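**Ticket 404: cable packing cell, gripper stops short of the box**
Site: Ondotwood
Opened: April 30, 2021
Status: open, waiting on night shift

Morning all! Good news first. The arm on the packing table is back up and I'm really pleased with how it's going. It had been stopping short on the power cables since the Drelia update, 14 times on the early shift alone, and each time one of the packers had to reach over and clear the fault by hand.

Tried so far:

- Restarted the controller. No change.
- Re-taught the table height. Better, but it still stopped on coiled cables.
- Slowed the last part of the approach and set grip force to 18. Ran 72 cables with no stops!

The test job is a coiled black power cable in a shallow open carton, on the green cloth. Please keep the cloth on for now, as the height was taught with it.
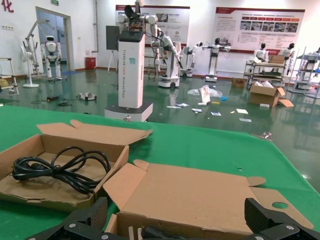

Ntuli replied that the bench is glad to lose the coiling and boxing, which was murder on the wrists by Thursday, but wanted to know who decides when a cable is bad. The packers used to feel a kink as they wound it, and the arm won't.

Great point, and I've added it to the ticket. My idea is that whoever is on the bench checks each cable before it goes to the arm, and we put that time in the rota properly so it isn't squeezed in between faults. Two of the packers have already asked to learn the re-teach steps, and I'd love to get them started on Monday.

Still to do: night shift to run a full batch at the new speed and log any stops under this ticket. Trerunetti stock only, please, until the other cable lengths have been taught.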